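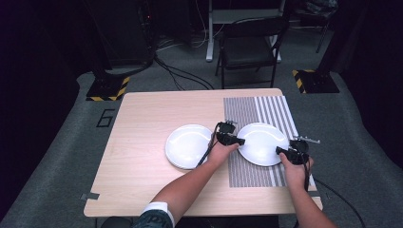

Slide 2: Who I am and why you're stuck with me

Morning, everyone. I'm Gonzalo. I coached the Dankwa under-18s for six seasons and I've run the club's volleyball program since then. If you came for the strength and conditioning talk, that's across the hall, and they have better coffee.

My subject today is the bench. Who sits on it, for how long, and what you say to them afterward in the parking lot when their dad is standing there.

(Pause. Somebody's dad is probably in the room.)

Slide 3: The season we got it wrong

Start with Flultard, away, third round. We had twelve players dressed and used seven. We won in five sets and I thought I was a genius for the whole bus ride home.

Over the next month three of the other five quit. One of them, Thịnh Lục, was the best passer I had. I didn't know that then. You find out who your best passer is when he's passing for Clunance and you're standing on the other side of the net.

He's fine about it now. He brings it up every time I see him.

Slide 4: What we wrote down

After that I asked Diệp Đinh to chart playing time. She used a clipboard and a kitchen timer. We went through 32 matches and logged every substitution, including the ones I make when I'm annoyed, which Diệp marked with a small star.

There were a lot of stars.

What came out of it:

My top six were on court for nearly every rally that mattered, and also for most of the ones that didn't. Up nine points in the second set against a team with no middle blocker, I still had my captain out there.

The players at the end of the bench got in late, cold, and usually to serve. Then they missed the serve and I took them out again. I called this giving them a chance.

(Don't rush this one. Let the coaches in the room think about their own servers.)

Slide 5: What we changed

Before each match the players are told which set they should be ready for. I tell them in person, before warmups, no text messages. If I change my mind I have to go down the bench and tell them that too. I change my mind a lot less now.

A sub stays in for a full rotation unless they're hurt. The first time I tried this it cost us a set against Londum and I chewed through a pen.

Practice is mixed. For half of every session the starters and the bench are split across both sides of the net. Tuấn Cao, our setter, hated this. He said his timing would go. It did go, for two weeks, and then he could set to anyone in the gym, including people he doesn't like.

Slide 6: Did it work?

Depends who you ask. We finished fourth, one place lower than the year before. My board noticed. Nobody quit, and the board noticed that somewhat later, when the fees came in.

(If the league people are in the front row, skip the line about fees.)

By January of the second season I could lose a starter to the flu and still have a team. We lost three in one week. Lợi Ung, who had played maybe a set and a half all fall, came in at opposite and hit like he'd been saving it up. We dropped that match anyway, 3–2, but I'd take it over Flultard.

Slide 7: The parking lot

Parents. Everyone's favorite slide.

My rule is that I'll talk about their own kid and no one else's. "Why does he play ahead of my son" gets a polite nod and a question about the drive home. "What does my son need to work on" gets as long as they want. Have a real answer ready for that second one. If you don't, you haven't been watching him, and they can tell.

Give yourself an hour before answering any email sent after 10 p.m. Give them an hour too.

Slide 8: Things people ask

Would I do this in a final? Mostly. I still shorten the rotation in a fifth set. I'm not a saint, and Diệp still has the clipboard.

Does it work with a squad of 16? I don't know. I've never had 16 turn up.

(Questions. Stop at ten to, they need the room. Charts are on the table by the door, and Diệp wants the pencils back.)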